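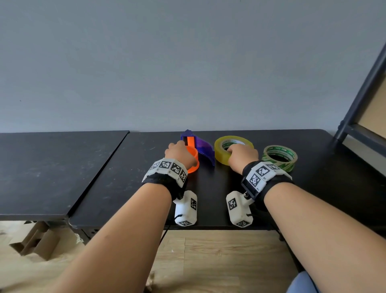 About Nindimier

Nindimier helps small packing and dispatch firms decide whether to spend money on automation. Quite often our answer is no, or not this year. We don't sell robots and we take no commission from anyone who does.

The firm was started by Aksel Kárason, who used to run a mail-order warehouse and once signed for a robot cell on the strength of a very good lunch. It did 500 cartons on a decent day. The quote had said 1,000. He kept the quote, and new starters here are given a copy to read.

What we look at first

Before we talk about machines we look at the hand work. Taping a box is the usual place to begin, as it is the job most owners want rid of. On paper it is one line: seal carton. At the bench it means finding the roll, loading the dispenser, getting the end of the tape up when it has stuck down, and changing over when the roll runs out. Suppliers tend to price the sealing and leave the rest for your staff to sort out later.

So we ask who changes the roll. We ask what happens when a cheaper tape turns up, or a carton that has been squashed in the van. If the salesman's reply is that the software will learn it, we ask for that in writing, with a date. We have had 2 such letters so far.

How we budget

Our plans run for 7 years. Plenty of sellers prefer three, and some of their sums only work at three. We put in floor space, guarding, spare grippers, training, the yearly service and the cost of taking the thing out again. We also put in the wages of whoever stands next to it, as in our experience somebody nearly always does.

We use our own planning sheet, called Flirkell. It is a spreadsheet. We have been told it should be an app and we remain unconvinced.

When we do say yes

It happens. Dalsgaard, a parts distributor, went ahead with two arms after we had been through the figures with them twice, and has since asked us to plan a third. Zomik put off their order and bought better benches. Both still speak to us.

Working with us

We charge a fixed fee, agreed before we visit. Please send your carton sizes, your busiest month (for most clients that is November, for one it is March) and any quotes you already have – including the ones you liked. First calls are taken in the mornings, before ten.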